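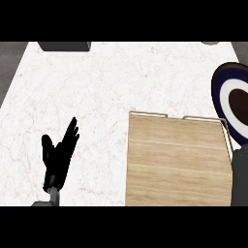
Fig. 1. Marble countertop with light veining.

Owner Guides > Kitchen > Stone Care

Section 4: Sealing a Natural Stone Countertop

Rathnayake Stone Sealer is made for marble, limestone and other natural stone. Do not use it on laminate, tile glaze or engineered quartz. One 400 ml bottle is enough for two coats on most kitchen counters.

Before you start

Test the stone first. Put a spoonful of water on the counter and leave it for ten minutes. If the stone turns darker under the water, it needs sealing. If the water stays in a bead, check again in six months.

New counters must be left for two weeks after fitting before the first coat.

You will need:
- Sealer, part no. 1151
- Stone cleaner, part no. 2356
- Two lint-free cloths
- Rubber gloves
- Painter's tape

Applying the sealer

1. Clear the counter and wipe off crumbs and dust with a dry cloth.

2. Wash the surface with stone cleaner and rinse with plain water. Vinegar, lemon and bathroom sprays will etch marble.

3. Let the stone dry overnight. Sealer put on damp stone will turn cloudy.

4. Tape off the sink rim, cooktop and any painted wall that meets the counter.

5. Open a window. Put on gloves and shake the bottle.

6. Pour a small amount onto a cloth and spread it evenly, one arm's width at a time. Start at the back and work toward you.

7. Wait five minutes – no longer – and wipe off everything that has not soaked in. Use the second cloth and turn it often.

8. Wait two hours, then repeat steps 6 and 7 for the second coat.

9. Remove the tape. Keep the counter dry for 24 hours.

CAUTION: Sealer is flammable until dry. Turn off pilot lights and keep the bottle away from heat. Spread used cloths flat outdoors to dry before you throw them away.

Note: If a sticky haze is left behind, dampen a cloth with a little fresh sealer, rub the spot for a few seconds and buff dry at once. Do not scrape it.

Note: Sealer slows down stains but does not stop acid marks. Wipe up wine, juice and tomato sauce right away, and use trivets under pans.

Polished marble near a sink should be tested again every August, or once a year in whatever month suits you. For cracks, chips and open seams, see Section 5.

Print this page | E-mail this page

Rathnayake Surface Care, Trarilville. Guide revised 26 February 2025. Contact us | Back to top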